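Speaker notes – Fitting Out the Guest Rooms at Sadska House
Hannelore Reisinger, 2021-12-08

Opening
Welcome the owners' association. State the budget first: $733 per room, with $529 already committed to beds and window coverings.

Windows
Explain the choice of the Steiner roller shade over drapes. The north rooms lose light by mid-afternoon, and the previous drapes covered a third of the glass. Pause for questions on cost.

Floors
The Stomalis rugs were ordered in October. Delivery to the upper floor is still open – do not promise a date.

Bedding
Plain gray fitted sheets, with pale green plaid pillows as the only pattern. Mention that replacements must match. Allow five minutes. 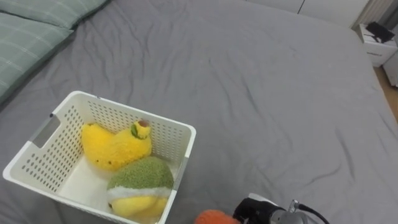 Lighting and closing
Recommend the Mivadano wall lamp at both sides of the bed. Ask for written comments by the 31st.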